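¿Por dónde empezar con el post-rock instrumental si vengo de las canciones con letra?

Foro de música > Recomendaciones > Post-rock y alrededores
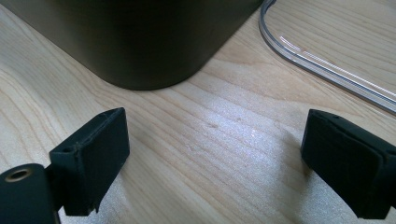
La mesa de madera clara donde escucho los discos.

Virgilio Bañez
27 de febrero de 2024

Hola a todos, y perdonad de antemano que me enrolle, que es mi primera vez por aquí y no sé resumir. Llevo toda la vida escuchando cantautores y rock con letra, de esos discos en los que te sientas con el libreto en las rodillas y vas siguiendo las frases. Mi sobrina me llevó en octubre a un concierto de Ullanell, en una sala pequeñita, sin explicarme nada, y yo estuve los primeros minutos esperando a que saliera el cantante (de verdad, miraba hacia el lateral del escenario a ver si asomaba alguien). No salió. Y sin embargo, cuando llegaron a la última pieza, la larga, con las tres guitarras subiendo poco a poco, se me puso un nudo en la garganta que no me esperaba en absoluto.

Al volver a casa me compré el disco, «La ribera quieta», y aquí viene mi problema. En el salón no me pasa lo mismo. Lo pongo, me gusta el principio, y a los pocos minutos estoy pensando en la compra o en si he contestado a mi hermana. La última pieza dura 14 minutos y confieso que solo la he oído entera dos veces. Me da rabia, porque sé que ahí hay algo que me toca, y no quiero que se quede en el recuerdo de una noche bonita.

Así que pregunto a los que lleváis tiempo en esto: ¿hay algún disco más amable para alguien acostumbrado a las letras? ¿Se escucha de alguna manera especial? También me han hablado de Tarnent y de un grupo que se llama Vudel, pero no sé cuál de los dos me conviene primero, ni si tienen algo que ver entre ellos. Mi equipo es modesto, unos altavoces de estantería y unos auriculares cerrados bastante decentes, por si sirve de algo.

Muchas gracias por la paciencia, que veo que aquí se contesta con cariño.

Zaidi

¡Bienvenido, Virgilio! Me ha encantado leerte, entre otras cosas porque a mí me ocurrió algo muy parecido. Yo venía de la canción francesa y durante meses el post-rock me parecía la introducción de una canción que no llegaba nunca.

Yo empezaría por Tarnent, y en concreto por «Cartas al faro», el segundo. Son 7 piezas, la mayoría cortas para lo que se estila en el género, y tienen melodías que se pueden tararear. Esto parece una tontería, pero cuando uno viene de las voces agradece muchísimo tener algo a lo que agarrarse, y en ese disco el violonchelo hace casi siempre el papel que haría un cantante. Entra, dice su frase, se calla, vuelve con la frase un poco cambiada. Fíjate sobre todo en la tercera pieza, «Vado», que tiene hasta una especie de estribillo. La quinta a mí se me hace algo pesada, no te voy a engañar, y si te la saltas las primeras veces no pasa nada.

Vudel lo dejaría para después. Son más ásperos, la batería está muy delante en la mezcla y tienen tramos de ruido puro que en directo son una maravilla y en el salón, según el día, cansan. Si te pica la curiosidad, prueba con el disco en directo antes que con los de estudio — tiene más aire y se oye al público contener la respiración en los silencios, que a mí es lo que más me gusta. Con Tarnent no comparten gran cosa, aparte de haber girado juntos una temporada y de que el bajista de unos tocó en una maqueta de los otros.

En cuanto a cómo escucharlo, te cuento lo que me sirvió a mí. Dejé de ponerlo sentada y quieta. Me lo llevaba de paseo, siempre por el mismo camino, junto al canal, y al cabo de unos días ya sabía que la subida fuerte me pillaba llegando al puente. Le puse un paisaje, por así decirlo, y ese paisaje hizo de letra. Luego ya pude escucharlo en casa sin que se me fuera la cabeza. Tus auriculares cerrados son perfectos para eso, aunque ve con ojo al cruzar las calles.

Y otra cosa, mira los títulos. Mucha gente los pasa por alto y a veces está ahí media historia. En «La ribera quieta» los títulos leídos seguidos forman casi un poema, seguro que tú, con tu costumbre del libreto, le sacas más partido que yo.

Ya nos contarás, y dale las gracias a tu sobrina de mi parte. Qué buen gusto tiene.

pedal_roto

Vudel, sin dudarlo. Volumen alto y luces apagadas. Lo de Tarnent es música para anuncios de coches.

marea_baja

No le hagas mucho caso al de arriba, que a Tarnent les tiene manía desde hace años y en todos los hilos dice lo mismo (un abrazo, pedal, ya sabes que te leo siempre).

Yo solo añado una cosa a lo que ha dicho Zaidi, con lo que estoy casi del todo de acuerdo. Si lo que te emocionó fue la pieza larga de Ullanell, vuelve a ella pero sin empezar el disco desde el principio. Ponla sola, un rato que sepas que no te va a llamar nadie. El disco dura más de una hora y es normal llegar al final con la atención gastada, en el concierto la tocan con otro orden y llegas mucho más fresco. A mí me ayuda seguir un solo instrumento de principio a fin. Una noche el bajo, otra noche la guitarra de la izquierda, que en esa pieza repite las mismas notas casi hasta la mitad y de pronto se mueve una sola, y se te cae el mundo encima.

De los altavoces no te preocupes. Sepáralos un poco de la pared si puedes, que el bajo de esa grabación se embarulla enseguida, y listo.

Virgilio Bañez

¡Muchísimas gracias a los tres! Ayer me llevé «Cartas al faro» a caminar y di la vuelta larga para no cortar «Vado» por la mitad, con eso os lo digo todo. Esta noche pruebo lo de seguir solo el bajo con la pieza de Ullanell. Y a Vudel le daré su oportunidad, pedal, con las luces apagadas como mandas, cuando los vecinos estén de viaje.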